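3.2 Collecting the home demonstrations

Once the club had settled on trash pickup as its first task, the question was where to record it. The lab at Prikstead has a clean bench, even lighting and one bin that never moves, and our early policy learned that bench very well. Moved to another room, it reached for the wrong place again and again. So we asked the students to take the hand-held grippers home, and this turned out to be the best decision of the project!

Each of the 4 student teams signed out a pair of grippers and a short task card. The card asked for one thing: pick up light household trash and drop it in whatever bin the home already had. We gave no rules about tidying up first. Lorcan Mulcahy, who wrote the card, kept it to half a page on purpose, and the students filled in the rest with great energy (one team recorded in every room of the house, including the stairs).

By the end of June the teams had turned in 1,078 demonstrations. We dropped any recording in which tracking was lost for more than a moment, or in which the gripper left the task before letting go of the item. That left 599 for training. The loss was larger than we had hoped - mostly fast wrist turns near the floor - but the recordings that remained were far more varied than anything we had managed on the bench. We also held back 40 of them, all from homes not used in training, to check the policy between rounds.

Bins were a real surprise. In the lab we had treated the bin as a fixed target, a circle to aim for. At home it could be half full, dark inside, or standing next to furniture and cables that the arm would have to avoid. Paper cups were a favorite item with several teams, and they are harder than they look: a cup lying on its side inside a bin presents a very different shape from one standing on a table. Figure 3 gives a good idea of what the policy has to make sense of at the moment of release.
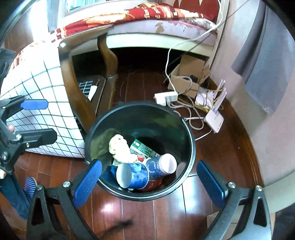
Reading time for this section: 3 min

Figure 3. Gripper view over an open bin during home collection. Two paper cups lie on their sides among other trash, with a power strip and cables on the floor behind.

Two points from these recordings shaped the training described in Section 3.3. First, shiny floors and bin rims throw back bright spots, so we added strong brightness changes during training. Second, a second gripper is sometimes in view. Mervyn Bickerstaff suggested masking it out, and we tried this for one round, but the masks were slow to draw and the held-back score barely moved. We left the views as they were and put the saved hours into a third round of collection, which the students were very happy to run.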